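How to clean tea stains from a light-colored cup

Many people write to me that the inside of their cup has become darker every month and the dishwasher does not help. I had the same trouble with my Bistero cups, which I use for black tea each morning. After some bad attempts I have now a simple method, and I want to explain it slowly so you don't damage the glaze.

What you need

Baking soda, 2 teaspoons for one cup
Warm water
A soft cloth or an old cotton sock
A big sheet of white paper or white board
White vinegar (only for step 4)

Please do not use steel wool. I did this with my first Kuvo mug and the scratches took even more tea color than before.

Step 1. Look at the cup in good light

Put the white sheet on the table and stand the cup in the middle of it. On a wooden table top the colors deceive the eye, and you can think a cup is dirty when it is only the glaze. Some cups are made with one color outside and a different one inside. With a cream cup this is easy to confuse, so compare it with another cup of the same set if you have one. Look from above, and then from the side, and turn the cup a little so your own shadow does not fall in it.

A small square cup with rounded corners, cream outside and tan-orange inside, needs this check more than a plain white one. If the inside color is the same everywhere, also in the corners, it is probably glaze – then leave it in peace. A tea stain is usually stronger in a ring near the top.

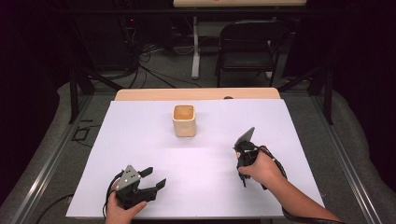
Step 2. Make the paste

Mix the baking soda with a few drops of warm water. It should be thick like toothpaste. If it runs down the wall of the cup, add more soda.

Step 3. Rub and wait

Take the paste on the cloth and rub in small circles. In a square cup the corners are the hard part, and I wrap the cloth on the end of a wooden spoon. Leave the paste for ten minutes, then rub one more time and rinse.

Step 4. If the stain is still there

Fill the cup with half vinegar and half warm water and wait 30 minutes. Do not do this with a cup that has gold decoration or small cracks in the glaze. Rinse very well, or your next tea will taste like salad.

Step 5. Dry and check again

Dry the cup and put it back on the white sheet, in the same light as before. Small marks can hide when the surface is wet.

How often to do it

I do it each second month. My neighbor drinks only green tea and does it in April and then again before the winter – for her this is enough.

Roksolana Fedoruk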